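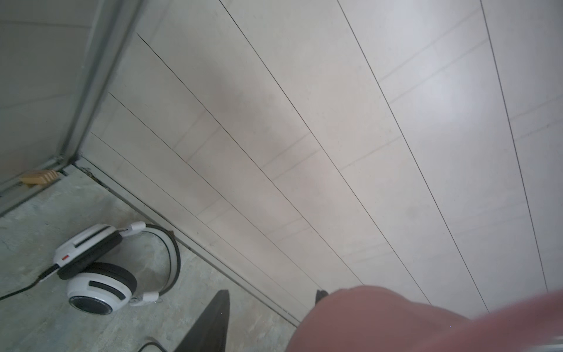
Kikport ya recoge auriculares del suelo: abrimos las reservas del kit de muñeca para brazos robóticos

Lunes, 29 de octubre de 2018

En Stunness llevamos desde agosto con ganas de contar esto y por fin podemos: Kikport, nuestro kit de pinza y cámara de muñeca, sale a la venta hoy. ¡Qué nervios!

Para quien no nos conozca, hacemos accesorios para brazos robóticos pequeños, de esos que caben en un taller o en un laboratorio de universidad. Kikport lleva dos dedos oscuros en forma de cuña y una cámara pequeña montada en la muñeca, que mira justo hacia donde va a trabajar la pinza. El operador ve los dedos, el hueco que queda entre ellos y el objeto, todo a la vez, y decide por dónde entrar.

Le hemos cogido manía (cariñosa) a los auriculares. Unos de diadema, blancos, tumbados de lado sobre hormigón y con su cable negro, son bastante más puñeteros que un cubo de plástico: las dos copas quedan muy juntas, la diadema hace una curva y el cable se va por donde quiere. Si además hay cerca una pared de paneles blancos con su perfil metálico abajo, hay que medir bien la entrada. Por eso los dedos son estrechos y acaban en punta - queríamos que pudieran trabajar cerca de un rodapié sin pedir medio metro libre.

La unidad de preserie pasó por nuestro local de Fosstead, donde hicimos 1.259 intentos de agarre con objetos de todo tipo. De ahí salieron dos cambios que ya van en la versión de venta: un anclaje más corto para la cámara y un conector que se suelta sin herramientas. Lo segundo me lo pedía el cuerpo después de tantas tardes con el destornillador en la boca.

El kit se maneja con Osagie, nuestro programa de control y grabación, que viene incluido y guarda el vídeo de la muñeca junto con los movimientos de la pinza. Se puede usar en español desde el primer día, y los archivos se exportan sin pagar nada aparte.

La primera tanda es de 200 unidades. Ya tenemos apuntadas a más de 186 personas en la lista de aviso, así que si te interesa yo no lo dejaría para Navidad. Las reservas se hacen en nuestra tienda y los envíos saldrán por orden de pedido.

También prestamos equipos de demostración a centros de formación y a prensa técnica. Escríbenos desde el formulario de contacto contando qué brazo tienes y qué quieres agarrar con él - cuanto más raro el objeto, más ganas nos entran de probarlo.

Contacto de prensa: equipo de comunicación de Stunness, Fosstead.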